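4.2 House rules for recording

Our first rulebook for the gripper ran to 20 rules, most of them written by Hauke Engelhardt after lunch. We kept four. Fingers open before the approach. Nothing gripped by its buttons. One object per take. Stop if anyone says stop, including Vega, who says it a lot. 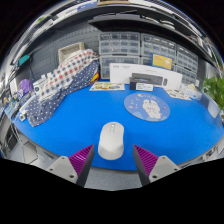
Rule three caused the most argument – Yolandi held that a tidy bench was cheating, and she won. Of 176 takes, 87 passed the check at the first go. The rest taught us to write the rules down before recording, a point our supervisor had made in January.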